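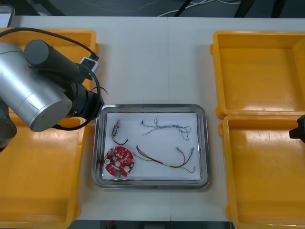 Members are invited to comment on the operator guidance for demonstrating small-parts sorting by remote control. The current draft, prepared for the Flullenholm training program, requires each operator to move one part at a time from the central tray to an assigned outer tray. Wire harnesses are the main concern. With a harness lying on the same paper as a circuit board, as in our steel tray, operators differ on which to lift first, and the recorded demonstrations differ accordingly. Of the 881 demonstrations recorded in May, 700 were accepted.

Posted by sorusar_training, 9:40 am

Reply from overgaard_k

I would recommend a fixed order, with boards first and loose wiring last. A model trained on mixed habits will hesitate at the first grasp – we saw this repeatedly with the Fluvow controller. Parts with attached leads should be held by the body at all times, 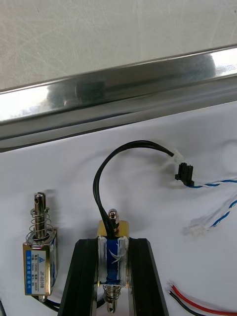

and the operator should pause before lifting, so that any drag from the leads can be noticed on the wrist view. A pull on the wire should be recorded as a failed attempt.

Reply from tablelands_tech

I must respectfully disagree on the fixed order. Operators who choose for themselves produce more varied recordings, and the variety has value when trays are filled by hand. I do agree about the leads. Would the guidance also cover boards, or are these left to the operator's judgement?

Reply from furukawa_m
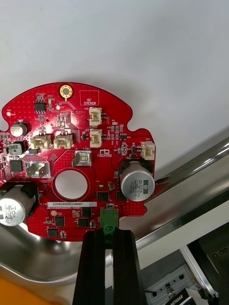

Masanobu Furukawa
Senior Instructor, Remote Operation, Sorusar

Boards are covered in section 4. Holding a board by its green terminal block is permitted for lifting, although I would prefer an edge grip where the tray wall allows one. On the matter of order, both practices may remain, provided that the operator states the choice in the session notes before starting.

Reply from overgaard_k

I can accept that for the harnesses. I remain opposed to the connector grip and will submit separate wording for section 4.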